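Potimov Users Forum > Software > Perception and Planning
Thread: Articulated lid comes back as two objects, planner drives into the gap

skevik_bench
Posted 2025-09-04

We are running the Potimov perception node with the stock planner on a one-arm tabletop cell. The task set is mostly pick and place, plus a few tasks with containers that have to be opened and closed. The bread box is giving us trouble.

The segmentation is fine on the base. The lid is the problem. It is tinted and see-through, so the depth values on it are a mix of the lid surface, whatever is behind it, and nothing at all. The node hands the planner a good box for the base, then a second cluster floating above and behind it. The planner treats these as two unrelated obstacles with free space between them. For a "close lid" goal it sometimes picks an approach straight through where the plastic is.

View from the fixed camera with the lid open:
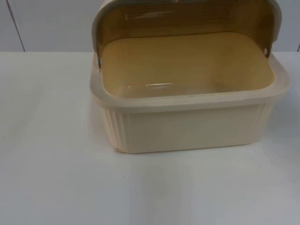
Bread box, lid rolled back. Fixed camera, color stream.

What I have tried so far:

1. Raised the depth confidence cutoff. The floating cluster goes away, and so does the lid.
2. Lowered it. Now I get the lid plus a lot of junk on the wall behind.
3. Turned on temporal averaging over 10 frames. Slightly better edges and no change in the middle.
4. Set the merge distance in the clustering step to 84 mm. It merged lid and base into one solid hull, so the planner now thinks the inside of the box is full. Place goals inside it fail with "target in collision."

I can live with any one of these for a single task, but I want one config for the whole set. Has anyone got a clean way to do this?

Versions: perception node 2.4, planner 2.4, driver one release behind that.

torque_ledger
Reply #1

Don't use depth for that lid at all. Mask it out in color and drop in a known shape.

Potimov has supported articulated templates since the May release. You give it a base mesh, a moving part, one revolute joint and the limits. The node then fits the base from depth, which you say already works, and only has to solve for one joint angle. You can get the angle from the color edge of the lid. The pale strip along the front of it should give you plenty of contrast against the amber part.

The collision model then gets a thin curved shell for the lid and a hollow tub for the base. Both of your failures go away together.

grid_and_grease
Reply #2

Templates work if you only ever have one bread box. The moment somebody swaps in a different container you are back to zero, and now you have a file in the config folder that is wrong without telling you.

I would keep it model-free. Use the voxel map and mark cells under the color mask as unknown. Tell the planner that unknown means occupied for arm motion and free for the final approach. It is slower but it does not care what the object is.

torque_ledger
Reply #3

Free for the final approach is the exact stretch where the finger touches the lid. You have just switched off collision checking where it matters.

grid_and_grease
Reply #4

You want contact there. It is a close-lid task. Limit the force and let it touch.

torque_ledger
Reply #5

Contact with the front strip, yes. Contact with the side panel near the pivot, no. With unknown cells you can't tell one from the other. On our cell the arm pushed on a side panel like that and the whole container slid until the force limit tripped. No damage, but every pose in the map was stale afterward and the next task started from a bad state.

skevik_bench
Reply #6

Both useful, thanks. A few answers before this goes further.

We have two containers with tinted lids and do not expect more this year, so templates are not out of the question. The base does slide if you push it low. I have seen that too.

torque_ledger, how does the fit behave when the wrist camera is the only one that can see the object? In about half of our tasks the arm blocks the fixed camera at the end of the motion.

torque_ledger
Reply #7

It holds the last good base pose and stops updating, unless you turn on multi-view. With multi-view on, it tries to update from the wrist stream. That is fine at a distance and poor up close, when only part of the rim is in view. The fit wants at least two corners.

There is a min_visible_fraction setting for this. The default is too low in my opinion. If you raise it, the node refuses bad updates and keeps the older pose.

mohammadi_cell_2
Reply #8

Adding a note on the wrist camera. We use the Mohammadi bracket and our close views of containers had a constant offset that looked like a fitting error. It was the hand-eye calibration. The fit was doing its job on wrong input.

Check this before you change any thresholds. Put the wrist camera at three or four different poses looking at the same rim and overlay the clouds. If the rims don't line up, no template will fix it.

Also crop out your own finger. The self-filter uses the robot model, and if the fingertips in your model are the stock ones and yours are longer, the extra length shows up as an obstacle attached to the gripper. The planner then reports a start state in collision and gives up.

skevik_bench
Reply #9

Good call on the self-filter. Our fingertips are not stock and the model had the stock ones. I fixed the mesh and set the padding to 10 mm. That removed one of the two error types completely.

I did the overlay check as well. The rims line up within a few millimeters in three poses and drift a little in the fourth, which is the steepest one. Good enough to go on with, I think.

Wrist view, with the gripper down beside the rim and a red block inside:
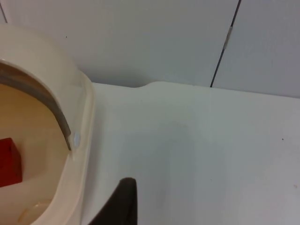

Template fit, first results

I made the template with the joint at the two pivots and a shell for the lid. I ran 243 planning requests from logged sensor data with no arm motion, so these are planning results only.

Stock config: 100 of the requests either failed or gave a path that crosses the lid when I check it against the template by hand.

Template with default visibility setting: 31 bad. Nearly all of them are wrist-only updates like the view above, where the fit has one side of the rim to work with and rotates the base to match.

Template with min_visible_fraction raised to 0.6: 9 bad. The ones I looked at are all lid angle errors, with the lid partway closed.

The place goals inside the tub now plan correctly. The block comes through as its own object and is not merged into the floor. In the old config it was swallowed by the hull.

grid_and_grease
Reply #10

Those are better numbers than I expected. I still have two questions.

What happens on the 0.6 setting if the container gets bumped while the fixed camera is blocked? It sounds like the node will refuse the new view and trust a pose that is no longer true.

And how long did the template take to make? People always leave this out.

skevik_bench
Reply #11

Template took most of an afternoon, including one wrong attempt where I had the joint axis flipped and the lid opened into the table. The second container was faster.

On the bump question, yes, I believe that is what it would do. I have not tested it. The logged data has no bumps that I know of.

torque_ledger
Reply #12

There is a partial answer to the bump case. Turn on the residual check. It does not update the pose from a partial view, but it compares the visible points with where the template says they should be. Over the limit, it raises a stale_object event. You can have the task layer catch that, back the arm off and look again with the fixed camera.

It costs some cycle time when it fires, but on our cell it doesn't fire often.

grid_and_grease
Reply #13

That I can agree with. I would still run the unknown-cell map underneath it for anything that does not match a template. The two can run together if you set the template objects to override the map. Order matters in the config: map first, templates second. The other way around loads without a warning and the templates are ignored.

prarnville_intg
Reply #14

We do it this way at the Prarnville site and can confirm the load order problem. There is a ticket open for the missing warning.

For the half-closed lid errors, try fitting the angle from two edges: the front strip and the lower edge of the side panel. With only the strip, a small error in base height turns into a large error in angle when the lid is near the middle of its travel. Potimov lets you list more than one edge feature per joint. The syntax is in the template docs under "joint observations," toward the end of the page.

mohammadi_cell_2
Reply #15

If you use the side panel edge, lower the edge threshold for that feature only. Cream on cream has very little contrast. Set it globally and you will start picking up seams in the wall.

skevik_bench
Reply #16

Two edges it is. I have it set up with a separate threshold for the side panel, and the map underneath in the order grid_and_grease gave. Same 243 requests: 4 bad, and in all of them the side panel edge was not found, so it fell back to the strip alone.

Residual check is on but untested. Next I am going to shift the container by hand between plan and execution with the arm at reduced speed and see whether stale_object comes up in time. I will post the config files for both containers in the downloads section after that, with the joint axis the right way around.

torque_ledger
Reply #17

Log the residual values when you do the shift test, including the runs where the event doesn't fire. The default limit was tuned on a bigger object and you will probably want it lower.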